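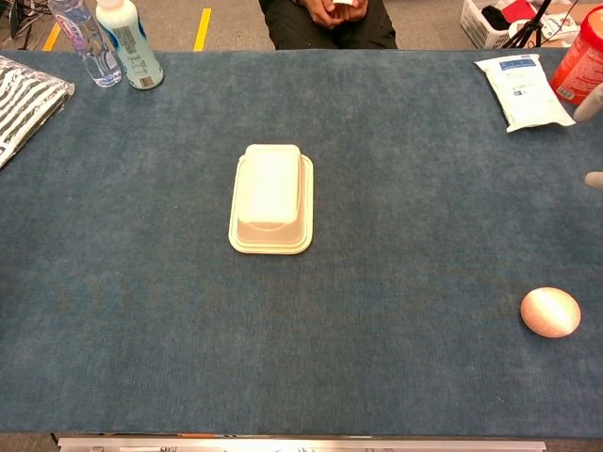
Clerkstead Courier, issue 391, page 5

Egg box plan promises less waste, but the sums are thin

By Evdokia Spanos

Clerkstead households are being asked to give up the cardboard egg box and carry a plastic food container to the shop instead. The case for doing so rests on a trial whose results fit on one side of paper, with room left over for a logo.

The scheme is called Pandico and is run by Hurneck, a kitchenware firm with a warehouse on the edge of town. Shoppers pay a deposit of £4, take home a lidded tub, fill it with loose eggs at the counter of Sotiropoulos, the grocer's in Mill Row, and bring it back the next time they want some more. Hurneck says this will mean fewer broken eggs, less cardboard in the bin and tidier fridges. It announced the plan at the market hall on March 14, 2024, and hopes to have it running in June.

It may well do all that. There is very little in the paperwork to tell anyone whether it will.

The trial took in 147 households, who used the tubs at home for six weeks. At the end they were sent a form. The firm's leaflet says that "nine in ten users reported fewer breakages", and the line is printed in large type on the front. In smaller type on the back, it says that 46 forms were returned. That leaves more than two thirds of the people who took part with no recorded opinion at all. They may have been delighted. They may have put the tub at the back of a cupboard and gone on as before.

I asked Fabian Steiner, who manages the scheme for Hurneck, how many eggs the households had been breaking before the trial began. He said nobody had been asked that at the start and that people had been invited to think back.

"You know if you've got a problem with broken eggs," he said. "People were very clear about it."

I am not sure that I would be. I could not say how many eggs I broke in January, or whether it was any. A form that comes with a free tub and asks if things have got better is likely to be told that they have.

The containers on display are plain enough. A cream-coloured plastic one, with rounded corners and a smaller raised section on top, looks like something most of us have owned at one time or another. The egg shape lying away from it on the blue-grey cloth is a pinkish peach with fine speckles. Neither says much about how a tub behaves at the bottom of a shopping bag, under a bag of potatoes, on the number six bus.

Mr Steiner said the tubs had been dropped from table height in the firm's own workshop and had done well. He did not have the results to hand and offered to send them on. They had not arrived when this page was made up.

There is also the matter of cardboard. The ordinary egg box is commonly made from old paper, and goes in the paper bin here when it is done with, or under the seedlings, or back to whoever keeps hens down the lane. A plastic tub has to be made, carried, washed and in the end thrown away. How many trips to the shop would it take before one had earned its keep? The leaflet does not say. Asked directly, Mr Steiner said it was "not many" and that the firm was looking into a proper figure.

It would have been useful to look into it before the leaflet was printed.

Lefteris Ververidis, who is behind the counter at the grocer's most mornings, has agreed to take part for the first three months. He is polite about the idea and in no hurry to praise it. The shop already sells eggs loose from trays, he said, and a fair number of customers bring their old boxes back to be filled again, free of charge and with no deposit.

"If they like the tub better, fine, I'll fill the tub," he said. "It's the same eggs. I would want to see that it's clean first, and I don't want a queue while I'm looking."

Cleaning is the part of the plan that seems least worked out. Under the rules as written, customers wash the tub at home. The shop "may decline" one that is dirty, but there is nothing about what happens next: whether the customer is lent another, sold another, or sent home with eggs in their pockets. Mr Ververidis said he had raised this twice. Mr Steiner said there would be guidance.

Other points are vague as well. The deposit comes back only if the tub is returned "in good order", with no explanation of what that means. A cracked lid might count as wear, or it might cost you £4. Lost lids are not mentioned, which will surprise anyone who has ever opened the cupboard where such things are kept.

Ayana Gashaw, of Tanner's Close, was among those who tried the scheme and sent the form back. She liked it. Her fridge has a wire shelf on which cardboard boxes tip over, and the tub sat flat. It was easier to wipe than the shelf, she said, and her children could open it without help.

She had ticked the answer for fewer breakages. When I asked how many fewer, she laughed.

"Maybe one? We broke one the week before it started, when the box got wet underneath. Then I don't think we broke any. But we don't normally."

That is a reasonable answer from a reasonable person, and it counts in the leaflet as a success.

Takeshi Sekiguchi, also of Tanner's Close, did not send his form back. He told me he had used the tub for eggs for a fortnight and then for leftover rice. He found it very good for rice.

Hurneck is looking for roughly 700 households to sign up before the start, a large jump from the trial and a fair slice of the town. Sign-up sheets are at the grocer's and at the library desk. Nothing has to be paid until the tub is collected. The form does ask for a telephone number and has a box, already ticked, agreeing to hear about "other kitchen products". Readers who do not wish to hear about them should untick it.

The firm sells a good many other kitchen products. Mr Steiner said the scheme was not a way of finding customers for them, and that the numbers would be used for reminders about returns. He agreed that the ticked box could be clearer and said he would look at it.

The town council has put no money in and has not endorsed the plan, although the leaflet thanks it "for its support". The clerk's office said that the support was the hire of the market hall, at the usual rate.

None of this makes Pandico a bad idea. Plenty of people dislike soggy boxes, and a tub that sits flat in the fridge is worth something to those whose eggs roll about. Whether it is worth a deposit, a trip back and a place on a mailing list is for each kitchen to decide. Anyone who already takes an old box to be refilled is doing most of what the scheme asks, and could carry on doing it.

I put it to Mr Steiner that a longer trial, with breakages written down each week and a few households left on cardboard to compare, would settle the main question cheaply. He said that was an interesting thought, but the tubs had been ordered.

Sign-up closes at the end of May. Questions about deposits can be left with the library desk, which will pass them to the firm. The Courier has asked again for the drop test results and for the number of uses needed to make up for the plastic, and will print both if they come.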